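Calendar sharing changes in March

02/02/2018

The shared calendar tool most of us use, Dirkasura, is changing how it handles invitations. The new version goes to the Grirnville office first and to Eide two weeks later. If you only ever look at your own calendar, very little will be different for you.

The main change is that an invitation no longer books the time until you accept it. At the moment the tool blocks out the hour as soon as the invitation arrives, and a lot of people have got into the habit of never answering. During the trial at Plevelness, 17 people used the new version and 303 invitations went out. Most of the complaints were about meetings that people thought were in their calendar and weren't.

You can turn the old behaviour back on for senders you choose. Go to Settings, then Invitations, then Trusted Senders. The list holds up to 200 names. Whole teams can be added as one entry, and a team counts as one name.
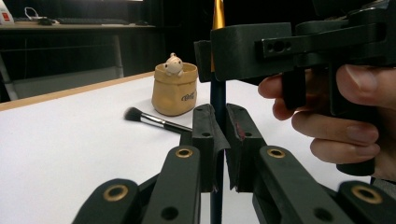
The tan pot on the white table

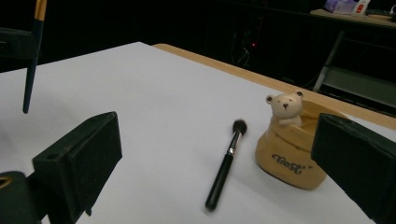

Reminders are also moving. They used to sit in a column on the right of the screen, and they will now show up inside the day they belong to. Overdue reminders stay on the day they were due and turn grey. They don't roll forward any more, so if you use them as a to-do list you will need to drag them across yourself or switch on the Carry Over option, which is off by default.

Colour labels will come across as they are. Shared labels with the same name will be merged, and the colour of the older one is kept. If your team has two labels called Leave or two called Travel, rename one before the changeover.

Repeating meetings older than 6 months with no end date will be given one at the end of the year. The organiser gets an email and can extend it from there.

The phone app updates by itself. On a desktop you will be asked to sign in again the first time, and your calendar may look empty for a few minutes while it loads. Leave it open until the progress bar at the bottom has gone.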